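Trillstead clothes bank asks for winter things before September

12/07/2018

The clothes bank on Puleck Road is after warm clothing, and it wants it now, not when the cold comes. Shelves are down to 28 coats and hardly any trousers, says Wycliffe Ogola, who runs the Trillstead sessions.

"People clear out in summer and bring us shorts," he said. "Lovely, thank you. But in October I'm asked for jumpers and I've got none."

Around 150 households used the bank last winter, up from 100 the year before. Most wanted clothes for teenagers and grown men, the two groups that get the least given. Baby clothes are fine — plenty of those, please hold on to them for now.

Dark joggers and plain tops go fastest. Schools in the town allow black ones for PE, so they get worn twice over. Donors are asked to wash everything at home and fold it before it goes in the bag, as there is no room at Puleck Road to do either.

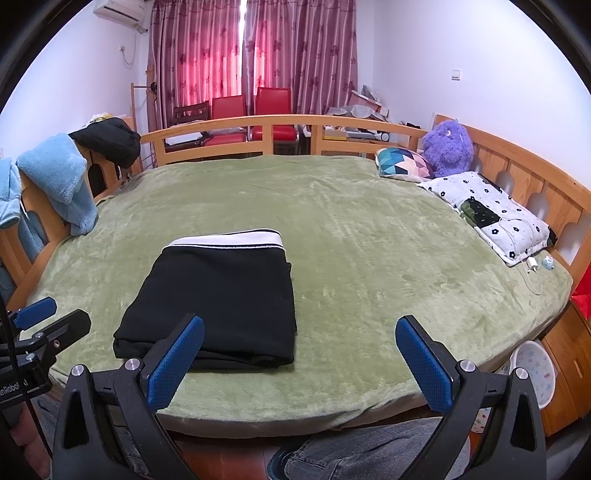

What they will take

Joggers, jeans, jumpers, fleeces, coats with working zips. Hats and gloves in pairs. Bedding only if it is a single or double and has no rips. Socks must be new.

No pillows, no duvets, no school blazers with a badge on. Shoes are being turned away untill the back store is cleared.

Bags should be marked with the size and either adult or child. Sakda Nuchit does the sorting and reckons an unmarked bag takes three times as long. Last month one had six sizes in it and a set of car keys. The keys have gone back to thier owner.

Fluffy knits and fleeces are wanted too, any colour, bobbles or not. 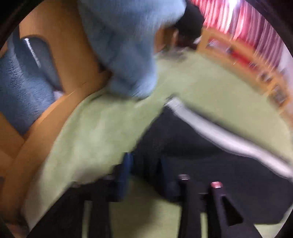
A fuzzy light blue sleeve against pale green fabric.

The bank has also had a grant from the Zosdale Fund for new rails and a second heater. Work on the rails starts in August and the bank will shut for 6 days, dates to be put up on the door. Collections from home carry on as normal during that time, using the van lent by Kozłowski Removals.

Anyone who can't get to Puleck Road can ring the bank and leave a message with a street name. Calls are returned in the evening. The van covers Trillstead and the near side of Zosdale but not the farms past the bridge.

Joggers with the drawstring still in are best — lost strings are the most common reason a pair gets left on the rail.
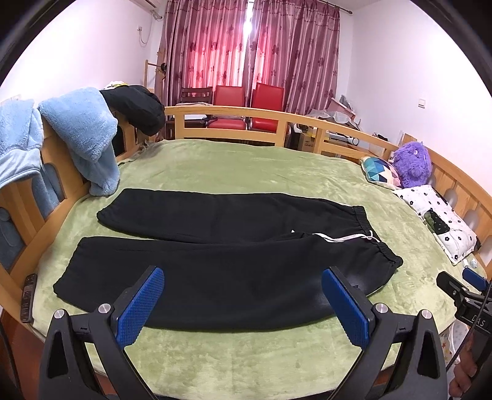 Opening times

Mornings, ten till noon, side entrance. Ring the bell twice, it sticks. Bags must not be left outside overnight, two got soaked last week and had to be thrown out.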